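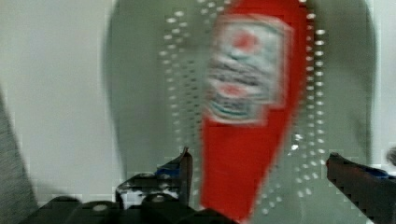 Surely, a reader of the last edition wrote to me, if a company makes a profit every year then its shares must go up sooner or later, so why spend a whole chapter on the price? I've kept that letter by me ever since, and I've rewritten this opening more times than I'd like to admit trying to give it a decent answer.

Chapter 4
What a Share Is Worth, and What You Pay for It

Let me start with my own worst purchase. When I was fairly new to all this I bought shares in Dultance, a maker of packaging machinery (dull, solid, exactly the sort of thing I'd been told to look for). The profits were growing and the debts were small. I read the annual report twice, on a train, and felt terribly grown up. Four years later the profits were a good deal higher and my shares were worth less than I'd paid for them. I went back through the accounts looking for the bit I'd missed, some nasty note on page 248, and there wasn't one. The business had done everything I'd hoped. I'd simply handed over far too much for it!

So this chapter is about that gap. In Chapter 3 we took a set of accounts apart and worked out how much a company earns for each of its shares. Now we're going to put that figure next to the price and see what the two look like together.

The tool we'll use first is the price-earnings ratio, or P/E. You take the price of one share and divide it by the earnings for one share. Say Plostmont shares cost 900p each and the company earned 90p a share last year. The P/E is ten. Now say Cordier shares also cost 900p, but Cordier earned only 22.5p a share. Its P/E is 40. Same price on the screen, and yet the buyer of Cordier is paying four times as much for each penny of profit.

Does that make Plostmont the bargain? I used to think so, and plenty of my students still do in the first week. It might be. But it might also be that Plostmont's best contract runs out next May and everybody in the market knows it, in which case last year's 90p tells you very little about next year. And Cordier may be growing so quickly that its 22.5p will look tiny before long. A P/E is a question you put to yourself: what would have to happen for this price to make sense? Write your answer down before you read anyone else's. I do mine in pencil.

A word about losses, as it always comes up. Prostham, which we'll follow through the second half of the chapter, lost money in the year we're looking at. Divide a price by a loss and you get a minus number that's no use to anyone, so most tables just print a dash. With a company like that we need other yardsticks, such as sales per share or the value of what it owns less what it owes, and I'll take those slowly (they trip people up, me included).

You'll also meet two sorts of earnings. Trailing earnings are the ones already reported. Forward earnings are what analysts expect for the coming year, and they're guesses, however many decimal places they come with. Always check which sort a table is using. I once spent almost a whole evening comparing one company's forward figure with another's trailing one, and I was very pleased with my conclusions until I noticed.

Before you read on, you'll want your workings from the end of Chapter 3, a calculator and the summary accounts for Plostmont, Cordier and Prostham, which are at the back of the book. If your earnings per share for Cordier didn't come out at 22.5p, go back and check whether you used the number of shares at the year end or the average over the year. We want the average.

4.1 Working out a P/E from the accounts

We'll begin with Plostmont, whose figures are the tidiest of the three. Turn to its income statement and find the line marked profit for the year.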